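Cleaning an old deactivated pistol, and what to leave alone

2021-07-28

I bought the Brodico in March from a dealer's table at the Idov arms fair. It is a service pistol, deactivated, with its certificate, and it had spent a long time in a leather holster in someone's loft. Leather holds damp and the tanning salts do the rest. The left side of the slide had a fine brown bloom over it and the grip screws were the colour of tea.

I am not a restorer. I have cleaned 12 deactivated pieces by now and spoiled the finish on two of them, both in my first year, both with wire wool that was too coarse. So I go slowly and I stop early.

The first thing I did was take the grips off. They are black moulded plates, one screw each side, and the left screw would not move. I put a drop of light oil on the head, left it overnight and tried again with a hollow-ground screwdriver that fitted the slot properly. It came out on the second go. Under the grips there was more dried grease than rust, a good result for the price.

For the bloom I used thin oil and a bronze brush, then a cotton cloth, then more oil. It took me most of a weekend. The blueing underneath is thin along the edges but it is original, and I would sooner have thin and original than a fresh coat from a bottle.
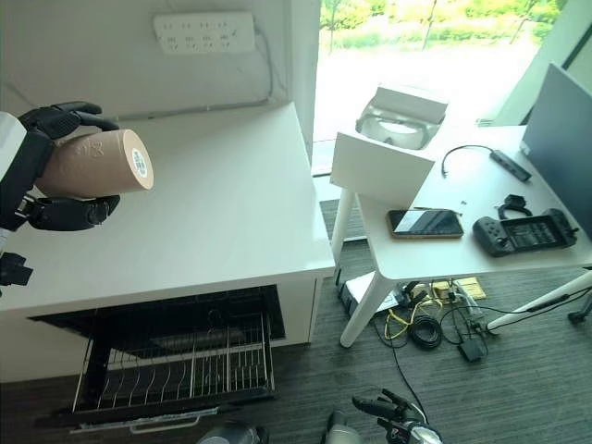
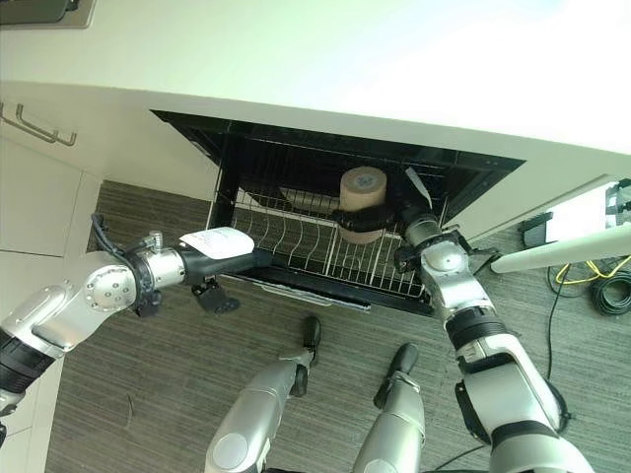
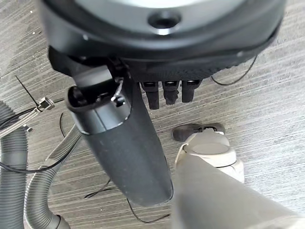

Will cold blue match the old finish if I only use it on the worn edges?

It will look close on the day and drift greyer over the following months, so most collectors leave honest wear as it is and just keep it oiled.

The magazine was another matter. The floor plate is stamped Purka, a different maker from the pistol, and I first took that to mean a replacement. Dénes Katona, who has collected these longer than I have, wrote back to say the maker bought in magazines from Purka for the later contracts and that mine is very likely the one it was issued with. He also told me to stop wiping it with solvent before I took the stamp paint off. I had already taken a little off.

The spring was tired but not broken. I left it in.

For storage I have given up on the holster. It sits in its own bag on the shelf below, and the pistol lies in a Hägglund cabinet on a piece of untreated felt with a humidity card beside it. The card has stayed at around 30 per cent through the summer — lower than I expected in this house. I check it when I remember to.

I still have the grip screws to sort out. They clean up well enough but the slots are chewed from some earlier owner's efforts, and I can't decide between dressing them with a file and looking for a pair from a scrapped frame. Dénes thinks he has some in a tin. If he finds them I will put up a note on how they fit, and if he doesn't I will get the file out and try the worse one first.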